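Gripper Cell Technician, Girnerine (Wevdale site)

We are hiring one technician to look after a single arm and gripper. If you have read ads promising "the future of automation," lower your expectations. The arm mostly behaves. The fingers don't.

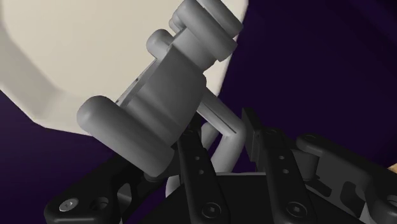 You would check finger screws and pivots, swap worn pads, redo the zero position and write down what you did — legibly. The log has 1,186 entries, and plenty of them say "fixed" and nothing more. We'd like to know what was fixed. The supplier's manual says to inspect the pads every 400 cycles. We doubt that number and want someone who will test it.

Plimusero, our scheduling software, claims to predict failures. It has yet to convince us.

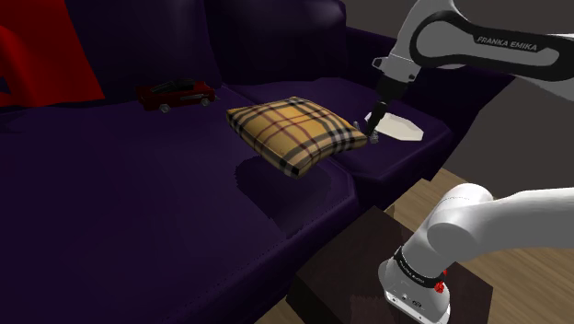

Do I need a degree?
We care more about whether you can find the cause of a bad grip before you start replacing parts.

Pay is $3,635 a month. Start is in February. Send a one-page letter to the Cao building office by 2021-10-16. Skip the word "passionate."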